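Skotia puts humanoid robots on laundry duty at Horville care residence

HORVILLE - Residential care operator Skotia will bring two humanoid robots into regular service in the laundry of its Horville residence from April, after a trial that ran through the summer on the quieter shifts.

The robots are supplied and maintained by Astia, an automation company that has been working with Skotia on what both sides call the small-load program. Residents' personal clothing is washed in household-sized front loaders, one resident at a time, so that garments go back to the right room. Sheets and towels are done separately in the large machines and are not part of the program.

Small loads have been the slow part of the job for years. The Horville laundry handles nearly 300 of them a week, and each one has to be carried to a machine, put in, taken out and kept apart from the next person's things. Under the old roster, laundry attendants spent most of the morning bending at washer doors. Shoulder and lower back strain was the most common complaint the team brought to its supervisors.

Under the new arrangement the robots do the loading and unloading. Attendants check pockets and labels first, pull out woollens and anything that needs mending, and set the program on each machine. Once a load is dry, an attendant folds it and takes it back to the resident's room. Folding stays with people. Astia tested it during the trial and the two companies agreed it was too slow to be of use on the floor.

"We asked for help with the part of the job that hurts, and we were fairly blunt about what we didn't want touched," said Regula Oberholzer, operations manager for Skotia. "The staff know whose cardigan goes on a hanger and who wants their socks in pairs. That knowledge is worth more to us than a few minutes saved at the table."

The work is slower than a practised attendant at the same task. Astia says a robot takes 6 minutes on average to load a small machine, and longer with heavy or tangled items such as dressing gowns. Skotia has planned the roster around that figure, with most loading done between the evening meal and the start of the morning shift, when the machines used to stand idle. 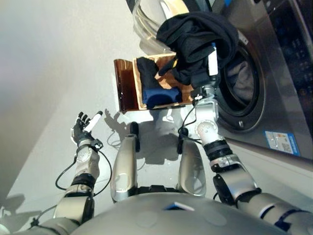 Liam Mulligan, from the morning crew, said he had been against the idea at first and had told the meeting as much. He said his shoulder was better than it had been in a long while, but that he still wanted it in writing that hours would not be trimmed once the trial was over, and that a robot stopping halfway through a load should not become one more thing for attendants to sort out on top of their own work.

Skotia has since confirmed both points in a letter to staff. Rostered hours in the laundry will stay at their present level for at least a year. Stoppages will be handled remotely by Astia in the first instance, and attendants are not required to restart a robot or clear a garment from its hands. If a load cannot be finished, it is logged and left for the next shift as an ordinary job.

During the trial 699 loads were attempted. Most of those that could not be completed involved bras, drawstrings or items caught in the door seal. Mesh bags have been introduced for the first of these.

Time freed up on the morning shift will go mainly to mending and labelling, and to delivering clothes to rooms before lunch. Families had asked for both in Skotia's last residents' survey. The 4 attendants on the day roster have also been offered paid training in supervising the equipment. It is voluntary and carries an hourly allowance.

The company will review the program after its first full season. A second Skotia residence, Bachmann House, is being considered for a similar trial, but no decision will be made until staff there have been consulted.

Media enquiries can be directed to the Skotia communications office, Horville, during business hours. Visits to the laundry can be arranged on Monday mornings.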